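Quick one before work, coffee going cold.

So Kuster vs Kalinowski at Urnside next month. Everybody at the gym has Florian losing. Like, everybody. Bad knee, long layoff, short camp. I get it. I still think he wins.

Watched his last fight back twice. Got dropped early, yes. But look at the clinch work after — he walks Camenzind to the fence over and over, and Leopold is not a small guy. Eugeniusz hates being held there. Hates it. Gassed in the second at Stamville, 300 people yelling at him to circle out and he just stood there.

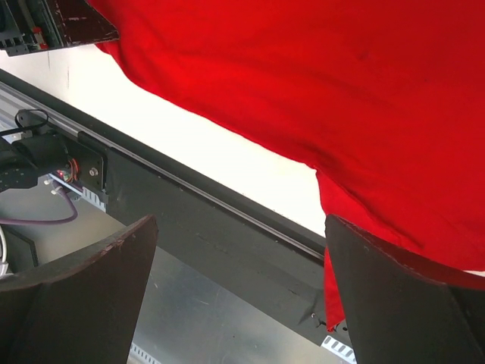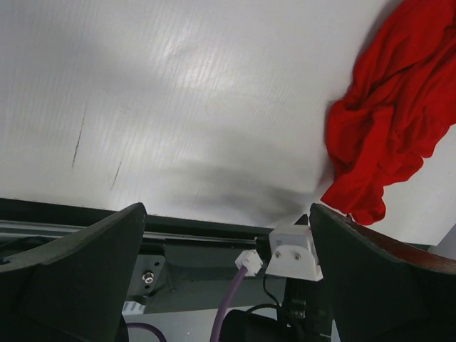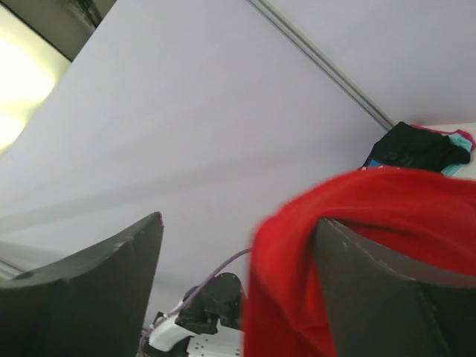
My worry is the first two minutes. Kalinowski throws that right hand from nowere and Florian still drops his left coming in. If he eats one early, good night. If not, decision, ugly one, lots of booing.

Mwende Nzioka on the undercard too, 24 and already the best wrestler in the building. Don't show up late.

Tickets were still up last I looked. Driving over from Diltedbridge, got room for one more if your not a talker. Ok, gotta run.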